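Tuesday, late, tea gone cold again

Spent the whole evening on the equipment list and I still can't make the numbers behave.

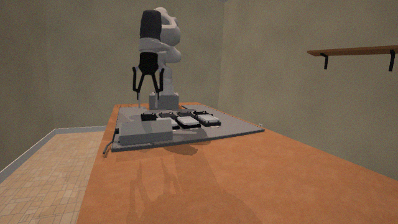
Montserrat wants the second arm ordered before the end of November, and I see why (she's the one who has to share the first one with me!), but the quote from Nosivo came in 2000 over what I'd penciled in, and that's before shipping. The trays are cheap enough. It's the gripper that gets me — the spare fingers are priced like jewelry, and we'd be silly to buy an arm and no spares.

So I rang Narayanan at lunch and he said to ask Flirnthorpe for a price on the same reach, even if we never buy from them, just to have something to wave around. They said 11 weeks. Eleven! Nosivo said around 28 days, so maybe that's what the extra money is for.

Then there's the table. I'd budgeted for 2 small benches and now I think one big one would do, with both plates bolted down side by side and the cables dropped off the back. I moved things around in the simulator for an hour after dinner, which was more fun than the spreadsheet, I'll admit. Still haven't put in a line for the shelf or the power strips.

Must call Nosivo in the morning and ask if the fingers can come in a bundle. And find out where Montserrat put the old invoice.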